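Grid layout for a sewing cutting table, tape or ink?

grarkus13
I want a permanent grid on my cutting table for squaring fabric. The top is MDF with two coats of oil finish. Options are printed mat, ink lines or tape. Budget is 100 dollars. The mats I have tried shrink along the long side, so the printed inches stop matching a steel rule.

stillo_cuts
Ink. Scribe with a knife first, then run a fine pen in the groove. Tape has thickness and the fabric edge catches on it.

Lesen
Disagree with the knife. On oiled MDF the groove swells the first time you steam near it. I did this in June and had to sand it all back.

stillo_cuts
Then you cut too deep. One light pass is enough. Mine has been fine for 7 years.

aquino_hems
Steam is a separate problem, keep the iron on another surface. For the original question, what cell size? If you only check grain and square corners, you don't need one-inch lines. Wide cells are faster to lay out and the error does not add up if you measure every line from the same corner.

grarkus13
Mostly curtains, so wide cells would do. Still unsure about tape.
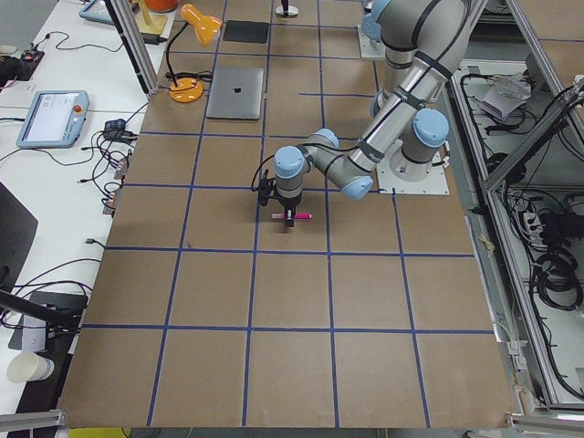
aquino_hems
Curtain panels need one long reference edge and a few cross lines, nothing more. Check both diagonals before you commit. I would mock it up on cardboard first, with blue tape for the lines like on this board, and lay a panel over it. Brown and blue have enough contrast to read past the fabric edge. If the spacing is wrong, pull the tape and redo it.

Lesen
Agree with the mockup. Measure to the same side of the tape every time, or you build in the tape width.

stillo_cuts
Fine for a test. I would still ink the final one.

grarkus13
Going with cardboard first, then ink, no knife.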